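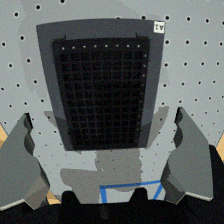 Wrist view, simulated cell. The A1 label reads upside down from the gripper.

Sostora transfer cell: reversed rack placements traced to pose check
Ketsara Kaewkla, Simulation and Controls
May 2020

Anyone running rack transfer jobs on the Sostora cell model should move to the patched pose module before the next batch. The version in use since October can place a rack turned end for end and log the cycle as good.

The fault came up in a block of 1,000 simulated transfers set up for the Plomura handling study. The task is the usual one: pick the rack tray from the perforated board, carry it to the blue outline, set it down, retract. The cycle log gave a pass on every run. Obaidul Karunaratne then compared final tray poses against the simulator's ground truth and got 952 correct placements. The rest were inside the outline and within position tolerance, but rotated by half a turn. Nothing was dropped and no collision was flagged.

The cause is in how the pose module settles yaw. It fits the outer edges of the tray first, which leaves two possible headings, and then looks for the A1 label to choose between them. When the label score falls below threshold, the module is supposed to return "no pose" and request a second view. It was returning the last accepted heading instead. If the tray had been turned since the previous cycle, that heading was wrong, and everything downstream accepted it.

Low label scores were nearly all in runs where the arm's shadow crossed the label. Moving the light in the model made the score recover, but this is not a fix and should not be used as one.
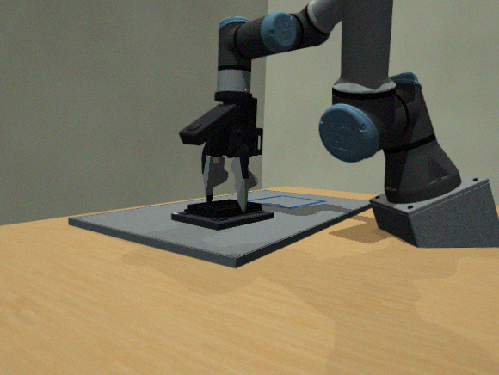 Side view of the same cell. The gripper points down over the tray, with the blue outline on the far part of the board.

The placement check did not catch the error for a simple reason. It compares the tray footprint with the outline, and the footprint is the same both ways round. On the Prasertsri line a reversed rack would mean every tube read against the wrong position, so the fault is being handled as a safety matter even though no hardware was involved.

Changes in the patch:

The fallback to the last heading is removed. A low label score now stops the cycle with fault code 135.

The wrist takes a second view with the tool rotated 30 degrees before the fault is raised. If both views fail, the job waits for an operator.

The label is read again after release, and the result is written to the log next to the footprint result. A cycle needs both to pass.

Old logs cannot be used to find affected runs, as the heading source was never recorded. Where final poses were saved, Obaidul has a script that will sort them. Where they were not, please treat the placement results as unverified and rerun.

The Virel controller carries its own copy of the pose module and has not been patched yet. Keep rack transfers off it until the version string matches the one in the release note. Questions on fault 135 go to Ketsara.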